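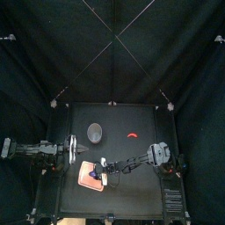
Sun 23 September

Came in on a Sunday to find out why the right arm keeps dropping out. Cell 3, both arms powered, curtains closed.

Fault as logged by Romana on the last shift: right arm stops mid-reach, gripper stays shut, controller reports a lost wrist encoder and then, a moment later, reports that all is well. The left arm has never done it. The left arm is insufferable.

Ran the tray task on repeat with the old Brekus script. First stop came on cycle 43. Restarted, next one on cycle 66. Great, a fault with no sense of rhythm. Both stops came with the forearm stretched out low toward the tray, so I left it there and wiggled the cable loop under the forearm by hand (e-stop in, before Widad asks). Encoder count jumped by 1000 and came back. Did it again. Same jump.

So it's the cable, or the connector at the wrist end of it. Vratislav will want it known that he said cable two weeks ago. I said firmware, and spent two evenings reflashing a perfectly healthy board.

Worse: after the dropout clears, the arm resumes the move without asking. It should latch and wait for a reset. Ctibor, please look at the recovery flag in the Karnadard config. I think we switched it on for a demo and then forgot we had.

Until that's fixed, no hands inside the rails with the right arm enabled, even if it looks dead. Tag is on the controller.

Spare cable: drawer says 3, drawer contains none. Asked Ludmila to order from Kováčik tomorrow. Left arm can still run alone at half speed.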